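Wed 15 July — print workshop, Zostmont reels

Reel 2 of the Windetti horror picture back on the bench. Perforation damage on the left side, worst near the cellar sequence. Repaired 60 splices with polyester tape; the old cement ones had gone brittle. Edge code matches the Lundgren negative as far as frame 709, then drifts.

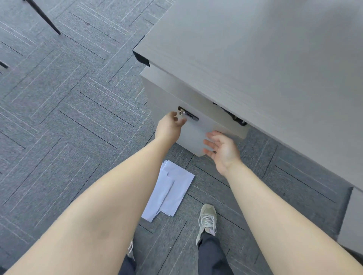

Sound

Optical track is noisy but complete. The long silence before the door scene is meant to be there — the Lako dub fills it with organ music, so don't use that as a guide. Leave the hiss in for now.
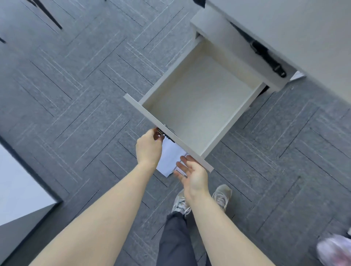 Ran the reel at low speed on the viewing table afterwards. Two splices jumped and were redone. The tinted night shots have faded to a weak pink, so grading will have to follow the November notes. Scan budget is 3,000 frames for tests and we are well inside it. 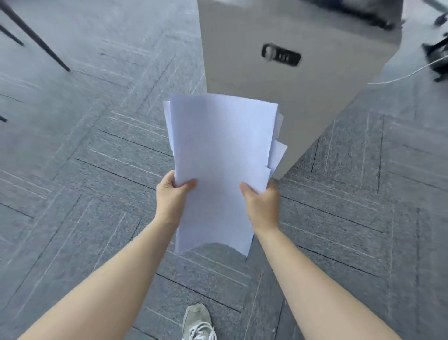
Do we keep the closing title card, which is missing from the Lundgren negative?
Keep it. The stock matches the rest of the reel and the join looks original.

Reel 3 next, starting with the shrinkage check.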